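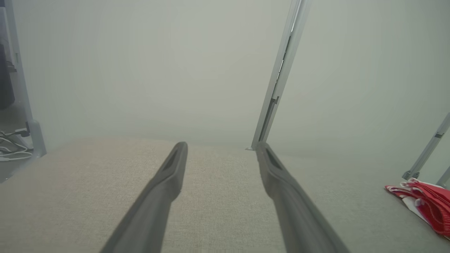
Mini Album Evening and the Paper Swap

Dear crafters,

Our next class is the mini album evening, and I have spent two weeks with the sample on my table. It is a small album with 16 pages, made from one pad of patterned paper and some plain card. The pages fold like an accordion, so you do not need any binding machine. If you can score a straight line, you can make it. If your lines are not so straight, I will sit near you and we will do them together.

The kit is called Simora, after the paper collection, and it comes in two colours. One is blue with small leaves, the other is a warm rust with stripes. Please tell me which one you want when you book. Last July I did not ask, and almost everyone wished for the same colour, which made a long evening for me. There are 17 places and five are already taken.

Please bring with you: a paper trimmer, a scoring board or a bone folder, strong double-sided tape, and a few photos not bigger than a playing card. Ink pads are on the tables, you may use them freely. Wet glue is not good for this project. I tried it for the first sample and the pages became wavy, even after one night under the dictionaries.

Bình Ngô will come a little earlier to show the ribbon closure for those who want it. She makes it with a flat knot which does not leave a bump on the cover — I have asked her to go slowly, also for my sake.

The paper swap continues as before. Put your leftovers in a clear bag with your name, and take home the same amount as you brought. Small pieces are welcome if they are bigger than your hand. Wagner Caldeira is looking for any green card from the old Torkley pads, so if you have a sheet at the bottom of a drawer, he will be very grateful.

One more thing about the Christmas tags from the last class. Four sets are still here with me, cut and finished but without names. If one is yours, write me what stamp you used and I will keep it for you until the album evening.

To book your place, answer this letter with your name and your colour. You can pay when you come.

With warm greetings,
Hòa Trịnh
Feb 25, 2026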